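6 Feb 2020

Print | E-mail

Out to Zirnside with Jummai to look at toilets, as the old one won't last until winter. I had my doubts about a showroom that calls itself a "bathroom gallery" and I still have them. The bloke on the floor kept steering us to the dear one, $564 without fitting, and every question I asked about parts got the same answer – very popular colour, white.

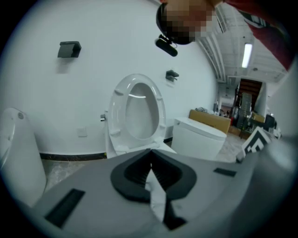
Jummai likes the rounded sort with no tank. I don't trust anything in a bathroom that has to be clever, and I'd sooner have a plain seat I can replace from the hardware store. Asabe Ogunleye paid $461 for hers and says it's fine, but she says that about everything. Will measure the floor again tomorrow.

Print this page | E-mail to a friend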